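Home Tickets Knowledge Base My Queue Sign Out

Ticket: Snack bags going soft in the break room, second floor
Site: Reranstead
Opened by: Nayeli Muñoz
Assigned to: Arnar Juhl
Status: Closed

Nayeli Muñoz wrote:
Hi Arnar! Everybody on our floor is complaining that the chips are stale. The cupboard next to the sink is where they live, and once a bag has been opened it's no good by the next morning. Crackers too. Katherine says hers were limp by lunch. The cupboard door won't shut all the way either, if that matters. Can somebody take a look?

Arnar Juhl wrote:
On it, and I have to say this is my favorite ticket of the month. I went up and had a good look in the cupboard. First findings:

- Door stops short of closing. The lower hinge screw had backed out. Tightened it, closes fine now.
- Back panel is cold and a bit damp to the touch, low down on the sink side.
- Bags are being "closed" by folding the top once and standing them up. They open right back up again!

I wiped everything down and left the door open over lunch to air it out. Please keep the crackers on the top shelf for now.

Katherine Llanos wrote:
Door is much better, thank you. The pretzels I opened yesterday are still soft though, so I don't think it was only the door.

Arnar Juhl wrote:
Agreed. Cristian pulled the kickboard off and found a slow drip at the drain joint under the sink. That would explain the damp panel. He has put a new washer in and a dry paper towel under the joint so we can see if it comes back.

Cristian Giraldo wrote:
Towel still dry after 2 days. Calling the leak fixed. The joint was only hand tight, whoever put it in. Kickboard is back on.

Arnar Juhl wrote:
Great news on the leak! Now the fun part, the bags. I ran a small test with pretzels, all opened at the same time and all kept on the same shelf:

Folded once, no clip: soft the next day
Rolled down tight, no clip: unrolled itself overnight, soft
Squeezed flat, rolled, clothespin: still crisp on day 7
Tipped into a jar with a screw lid: still crisp on day 7

I really didn't expect the clothespin to keep up with the jar. Squeezing the air out first seems to be most of it - I tried one rolled and pinned with the air left in and it was noticeably worse by the middle of the week. Kourosh was my second taster and picked out the same ones without knowing which was which.

Clothespins come in packs of 12 and I have put one pack in the drawer under the microwave. Help yourselves.

Kourosh Daneshvar wrote:
Happy to taste again any time. One question, what about the bags that are already crumpled? The foil kind get so wrinkled they won't lie flat and the pin slides off.

Arnar Juhl wrote:
Good one, I hadn't tried that. Lay the bag on the table and press down from the bottom toward the opening, so the air has a way out. The wrinkles don't matter much once it's flat.

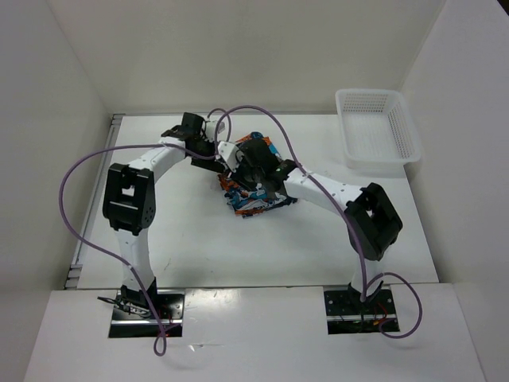

Then fold the two top corners in to make a point and roll the point down, two or three turns. The pin goes across the middle of the roll. I did this with the worst bag I could find and shook it upside down over the sink - not a crumb! If the foil has split along a seam there's no saving it, so use a jar for those.

Nayeli Muñoz wrote:
Tried it on the tortilla chips and they were still crunchy this morning. I'm so pleased! Could we get a couple more jars? The big one is always full of somebody's granola.

Arnar Juhl wrote:
Two more are coming up with the next supply run. I'll wash them and leave them on the top shelf with the lids off so they dry properly.

Resolution: hinge screw tightened, drain washer replaced, clothespins in drawer. Closed 6 November 2020. Reopen if the back panel feels damp again.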